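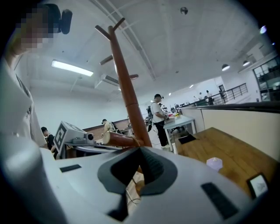
A coat rack, also called a coat stand or hall tree, is a piece of freestanding furniture used for hanging outer clothing, hats, scarves, umbrellas and bags. It usually consists of an upright pole on a weighted or spreading base, with hooks, pegs or arms fixed at one or more heights. Wood is the most common material, often stained and varnished. On some wooden racks the main pole ends in a fork, as on the tall reddish-brown one shown, where two short arms spread into a V and another pair of branches projects to the left and right at mid-height. Other racks carry a ring of hooks at the top, and some have no branches below the crown at all.

## Terminology

In everyday American use, "coat rack" covers both freestanding models and boards with hooks screwed to a wall. Furniture sellers tend to keep "coat rack" for the wall type and "coat tree" or "coat stand" for the pole type, although the line is not strict. "Hall tree" is also used for a larger item that combines hooks with a bench, a mirror or an umbrella tray. A "costumer" is an older trade word for a pole stand and still appears in office supply catalogs.

A clothes valet is a different object. It is lower, holds one suit or one set of clothes, and normally stands in a bedroom.

## Construction

### Pole

The pole of a wooden rack is either a single turned piece or two or more lengths joined by threaded metal rods. Sectional poles ship in a shorter box and are put together by hand. The joints are the usual place for wobble, and a rack that leans after assembly often has a section that was not screwed down fully. Metal poles are generally hollow tubes, and some makers fill the lowest section with sand.

Heights vary by use. Racks for adults are tall enough for a long coat to hang clear of the floor, while those for classrooms are lower so that children can reach the pegs.

### Arms and pegs

Arms may be straight, curved or turned up at the tip. Straight pegs are set at an upward angle so that a collar loop does not slide off. A rounded knob at the end of a peg spreads the weight of the garment over a wider area and leaves less of a mark in knitted fabric than a thin hook does.

Racks with arms at two heights keep long and short items apart. Coats go on the upper arms, and bags, scarves and children's jackets go on the lower ones. Hats are traditionally placed at the very top, where a forked or domed end keeps the crown from being pushed in.

### Base

Three kinds of base are common:

- **Splayed legs** – three or four curved or straight legs joined to the foot of the pole. Four legs are steadier than three but rock on an uneven floor.
- **Disk** – a round plate of cast iron, stone or heavy wood. It takes up less floor space and is less likely to trip people.
- **Cross** – two boards notched together at right angles, found mostly on inexpensive racks and homemade ones.

## Stability

Tipping is the main fault of the freestanding type. A rack with all of its coats on one side has its weight well away from the pole, and a heavy winter coat on a high arm has more effect than the same coat on a low one. Users are generally advised to load opposite arms in turn and to hang bags low. Rooms used by small children are often fitted with wall hooks for this reason.

The Nutetier, a beech stand with splayed legs, was sold with a printed card that gave a limit of 10 garments. The Gelow had a disk base weighing 47 pounds and could be moved only by tilting it and rolling it on its edge. A later version had a lighter base and a bracket for fastening the pole to a wall.

## Use in public and shared rooms

Freestanding racks are found in offices, waiting rooms, restaurants and meeting rooms, where walls may be glass or may be rented and not open to drilling. A pole stand can be carried to another corner when the furniture is rearranged. For larger groups it is too small, and halls and schools use long rails on wheels with hangers.

Furniture writer Manaia Tamihana surveyed waiting rooms and small offices for *Racks and Rails* and recorded 204 freestanding racks. Most stood beside a door or in a corner. Tamihana noted that racks placed behind a door were regularly knocked by it, and that the worn spot on the pole usually matched the height of the handle.

The Suvarna hotel group ordered 1,493 wooden stands for its guest rooms from the maker Traline. The stands had two pairs of arms and no hat fork, and many were later moved to staff areas after the rooms were given built-in closets.

## Care and repair

Varnished wood is dusted with a soft dry cloth. Wet coats can leave pale marks on the finish if they touch the pole for long, and water that runs down to the base may loosen glued joints. A loose peg is removed, cleaned of old glue and set again with fresh wood glue. Where the hole has become too wide, a thin wood shaving can be wrapped around the end of the peg before it goes back in.

Threaded joints should be checked from time to time and tightened by turning the upper section while the lower one is held still.

## See also

- Clothes valet
- Hat stand
- Umbrella stand
- Wall hook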